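Reading the Home, Session 2: Pattern and Repeat in Household Cloth
Notes to go with Tuesday's class

Welcome back, everyone, and thank you for the lively talk last week about curtains (I had no idea so many of you had strong feelings about pleats!). These notes cover what we'll do on Tuesday, and a bit more besides, so please don't feel you have to get through it all before class. A cup of tea and 20 quiet minutes should do it.

What we mean by a repeat

Almost all printed cloth is built from one block of design that is printed again and again along the length. We call that block the repeat. In a small ditsy print the repeat might be shorter than your thumb, and in a grand furnishing fabric it can be longer than your arm. To find it, pick one odd little detail – a bent stem is good, or a leaf with a notch in it – and follow the cloth until you meet the very same detail again. Measure from one to the other, down the length and then across the width. Those two numbers tell you a surprising amount about how the cloth was made and what somebody hoped to use it for.

There are two layouts you'll meet all the time. In a straight repeat the blocks sit side by side like tiles on a bathroom wall. In a half-drop, each column slides down by half the height of the block, so the eye travels on a slant and has a harder time spotting the joins. Florals love a half-drop, and once you've learned to see it you'll be spotting it in waiting rooms and on bus seats for the rest of your life, I'm sorry to say. 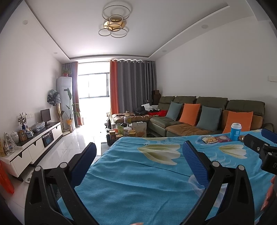

Scale is the next thing to think about, and it's where I see even experienced sewers come unstuck. A big flower wants a big, flat surface. Cut it up for a cushion and you may end up with half a petal and a good deal of background, which can be lovely if you meant it and rather sad if you didn't. When I was learning, my teacher Heidrun Zaugg made us cut a window out of plain card, the size of the finished piece, and slide it over the cloth until we liked what we saw. I still do it, and I still have the card!

Ground color

The ground is whatever sits behind the pattern. Pale grounds make a print feel airy, and dark ones push the flowers forward. Do look at the back of the cloth too. If the ground is just as strong on the back, the cloth was probably dyed before printing. If it's much paler, the ground may have been printed along with everything else.

The Woscombe samples

We'll have the Woscombe sample books out for the second half of class. They are old and a little tender at the spine, so clean, dry hands please, and pencils only at that table. Start with book 3, where the large florals are, and compare them with the stripes at the back.

For next time

Bring one piece of patterned cloth from home, any age, any condition. Measure the repeat both ways, decide whether it's straight or half-drop, and write me a paragraph or two on the ground color. A sketch would be very welcome, however wobbly.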